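Povar Gripper: Questions We Get at the Workshop

Do I need my own printer?
Not at all! The shared one at Fornora is fine for this, and if you start the fingers after supper (8 hours or so of your evening gone, but you can sleep through most of it) they'll be waiting for you by breakfast.

Which grip pads should I use?
Whatever soft, grippy stuff you have lying around, really. Tape wears at the edges, so keep a spare strip handy.

How stiff should the arms feel?
They should swing freely in your hand.
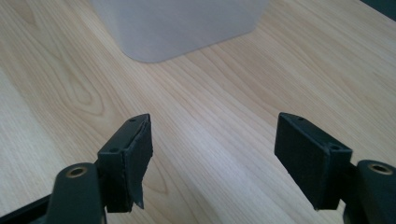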